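Le linge des autres
Une matinée à la laverie Bunnag, à Vidthorpe 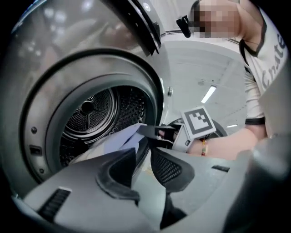
Quand je suis arrivé à Vidthorpe, je ne savais pas encore dire « essorage ». J'avais une valise, deux paires de draps et un studio sans machine. C'est ainsi que j'ai connu Boonmee Bunnag, qui tenait déjà sa laverie au coin de la rue de Clornel, entre le cordonnier et une boutique de lampes. Il m'a appris le mot, et aussi la bonne manière de plier un drap-housse, que j'ai oubliée depuis.

J'y suis retourné le 11 octobre, pour ce magazine et avec un sac de linge, parce qu'il me semblait impoli de venir les mains vides. Bunnag ouvre à six heures. À cette heure-là viennent les gens de l'équipe de nuit, qui parlent peu. Plus tard ce sont les retraités, et vers midi les deux coiffeuses de la place Hovmont avec leurs serviettes, qu'elles portent dans de grands sacs de marché.

Le lavage, me dit-il, tout le monde croit le connaître. C'est au séchage qu'on abîme les choses. On remplit trop, on choisit le programme le plus chaud parce qu'on est pressé, et l'on retire une boule tiède, sèche dehors et mouillée au milieu. Sa règle est simple : le tambour à moitié, jamais davantage. Chaque pièce doit être secouée avant d'entrer, une par une, même si cela prend du temps. Il le fait lui-même avec un geste court du poignet, et le tissu claque comme un petit drapeau.

Je lui ai demandé si les clients écoutent. « Ceux qui ont perdu un pull écoutent », répond-il.

Une serviette de toilette supporte presque tout, mais elle devient dure si elle tourne trop longtemps. Bunnag arrête la machine un peu avant la fin et laisse la serviette finir sur une chaise. Pour les chemises, il préfère une chaleur basse et un cintre tout de suite après. Les draps, il les sort deux fois pendant le cycle pour les démêler - c'est le travail le plus ennuyeux de la maison, et il le donne volontiers à son neveu. La laine n'entre pas du tout. Sur ce point il ne discute pas, même avec les clients qui lui montrent l'étiquette.

Il y a aussi l'entretien, que le client ne voit pas. Chaque soir il vide les filtres et il passe un chiffon à peine humide sur le joint, là où se cachent les cheveux et les pièces de monnaie. Il essuie ensuite les hublots avec du vinaigre dilué. Une fois par an, en avril, il ferme la boutique pendant deux jours et fait nettoyer les conduits. Ces jours-là, le quartier lave dans sa baignoire et se plaint.

Les objets trouvés sont rangés dans une boîte à biscuits sur le comptoir. J'y ai vu des boutons, une clé de vélo, une boucle d'oreille, un billet de train devenu illisible. Bunnag garde le tout 12 mois, puis il donne les boutons à une couturière de la rue et il jette le reste, sauf les clés. Les clés, il n'ose pas.

Il a grandi dans une maison où le linge séchait dehors, sur des bambous, et il trouve encore étrange de payer pour de l'air chaud. En hiver pourtant, quand les appartements de Vidthorpe sont humides et que les fenêtres pleurent, il comprend bien ses clients. Certains viennent surtout pour s'asseoir. Ils regardent tourner leurs affaires sans lire et sans téléphoner, pendant 24 minutes, la durée de son programme moyen.

Mon linge était sec avant la fin de notre conversation. Bunnag a sorti la première chemise, il a regardé le col, puis il m'a demandé avec beaucoup de politesse à quelle température je l'avais lavée. J'ai répondu que je ne me souvenais pas. Il m'a donné un cintre.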